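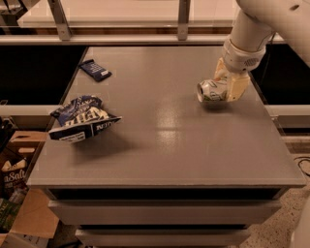 Crisps, a smaller packet and a can on top of a grey cabinet.

In defence of the snack cabinet
Danilo Evangelista
June 10, 2024

In the place where I work there is a low grey cabinet beside the wall. It was bought for paper and envelopes, and there are still some envelopes inside. But if you ask a new colleague after one week what the cabinet is for, he will tell you that it is for the crisps.

In April our office manager proposed to clear the top of it and to put there a coffee machine from Derari, with a tray and a small sign. The snacks would move to a vending machine downstairs. I was against it then and I am still against it, and I would like to explain why, because in the meeting I spoke badly and too fast.

First, the matter of money. People put a coin in the jar, or they bring a bag from the shop on their way in. The vending machine asks more for the same bag, and it gives you the bag alone, in a corridor, with a noise. I have read the offer from the supplier. It speaks of 300 portions a month. I do not think of what I eat at four o'clock as a portion.

Second, the matter of size. A big bag of crisps is not made for one person, whatever we do at home. When it is opened on a cabinet, it stands open for everybody, and you must stand near it to eat. So you stand near it together with someone from accounts, whose name you have known for years from the bottom of emails. I learned in this way that our payroll lady grew up two streets from my aunt. We had exchanged, I suppose, 499 messages about holiday forms before that.

My friends at Shenoy, a firm of 113 people, have a proper kitchen with stools and a fridge with a glass door. It is very beautiful and I was a little jealous. But I noticed that everyone came in, took one thing and carried it back to the desk. The kitchen is so well organised that there is no reason to remain in it. Our cabinet is organised by whoever came last. One finds a bag upside down, a small packet lying across the corner, a can on its side. Some colleagues cannot bear this, and I understand them. I was raised by a mother who folded the tea towels in three.

There are fair arguments on the other side. Crumbs are the strongest one. A flat top shows every crumb, and the person who wipes it is too often the same person. I propose a cloth in the upper drawer and a little shame. Health is the second argument. I am fifty-six and my doctor has said some words to me about salt. Yet a vending machine sells the same salt, and a bowl of apples can stand on a cabinet as easily as a bag can. In the spring I brought apples myself. They were eaten, except two.

The third argument is that visitors see it. The people from Trureck came to discuss the new contract and had to pass by our crisps to reach the meeting room. One of them looked, and I saw him look. Our manager was embarrassed. I was not, and after the meeting the same man stopped there and asked if he may. I can't say that we have the contract thanks to a handful of crisps, but he stayed a quarter of an hour and told us where the Samov office buys its good biscuits.

I know it is a small subject. An office makes many decisions of this kind, each one sensible, and after some years the rooms are very clean and people eat with their headphones on. I worked in such a place before, a building for 2000 employees with a canteen that closed at two exactly. I remember the trays very well and the faces hardly at all.

So let the coffee machine come, I am not an enemy of coffee. There is a free shelf next to the printer, with a socket, and I have measured it – the machine fits with a hand's width to spare. The cabinet should stay as it is. The decision will be taken at the end of the month, and those who wish to sign my letter can find it in the upper drawer, on top of the envelopes.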